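The Kitchen Challenge: How Students Teach a Robot Arm Inside a Computer
Neline Robotics Club, Young Readers' Pages
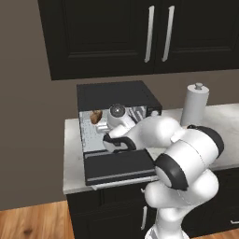

The simulated robot arm reaches into the toaster oven in the club's practice kitchen.

Members of the Neline Robotics Club work with a robot arm that has no weight, uses no battery, and cannot be touched. The arm exists only inside a computer, and so does the kitchen around it. A program that imitates the real world in this way is called a simulation.

What is a simulation?

If you have played a driving game, you have already used a kind of simulation. The car on the screen speeds up, slows down, and bumps into walls according to rules written in the program. A robot simulation follows rules as well. They tell the computer how heavy an object is, how slippery it is, and what happens when two objects meet.

The computer works out these rules many times each second. It then draws a new picture of the kitchen, with the arm and all of the objects in their new places. When the pictures are shown quickly, one after another, the arm seems to move smoothly.

What are the parts of the arm?

A robot arm is built somewhat like your own. The stiff parts are called links. In the club's arm the links are white and rounded. The places where the arm can bend or turn are called joints, and on this arm they are marked by black rings. At the end is the gripper, which does the job of a hand. It has black finger pads for holding things.

Try this at your desk. Keep your shoulder still and touch the far corner of your notebook. Now touch the near corner. Your elbow and your wrist both had to change, although you probably did not think about either one. A robot has to be given an angle for every joint. Working out the angles that bring the gripper to the right spot is called inverse kinematics. It is a long name, and students in the club usually shorten it to IK.

Why is a toaster oven difficult?

The oven in the practice kitchen has a door that folds down. The arm must reach over the open door and through the opening without striking the sides or the top. Inside is a small brown piece of food. There is very little room to turn, and the gripper must arrive at the correct height. If it is too low, it meets the door. If it is too high, it passes over the food.

Students plan the reach with waypoints. A waypoint is a place the gripper must pass through on its way to the end, like a stop on a bus route. Most teams begin with 4 waypoints:

1. A safe place in front of the oven
2. The middle of the opening
3. A place beside the food
4. The safe place again, on the way out

The team then runs the program and watches. If the arm touches the oven, the computer reports a collision. The students change one number, write the change in their logbook, and run the program again. Helmi Hakala, who teaches the Saturday class, asks teams to change only one number at a time. When two numbers are changed together, it is hard to tell which one made the difference.

The team called Morport made 205 runs while preparing for the February challenge. Its logbook is kept in the club room, and new members may read it.

How is the challenge scored?

Teams have 2 students each. Every team uses the same kitchen and the same arm, and each program is run 7 times. The judges move the food a little before each run, so a program that has only memorized one position will not do well. Points are given for reaching the food, for holding it, and for bringing it out of the oven. A point is taken away for each collision.

"A collision tells you where to look," says Lamai Hemmin, the head judge. "We read the logbooks to see what each team did next."

Can the program be used on a real arm?

Sometimes it can, but changes are needed. A simulation is never a perfect copy. A real joint may be a little loose, and real bread may crumble when it is squeezed. Engineers call this difference the reality gap. Older members study it in the second year of the class.

Words to know

Collision: when one object touches another that it should have avoided.
Gripper: the part of a robot that holds things.
Joint: a place where a robot arm bends or turns.
Link: a stiff part between two joints.
Waypoint: a place the gripper must pass through.

Students who wish to join the class should ask a parent or guardian to complete the form at the Neline front desk. No experience with programming is required.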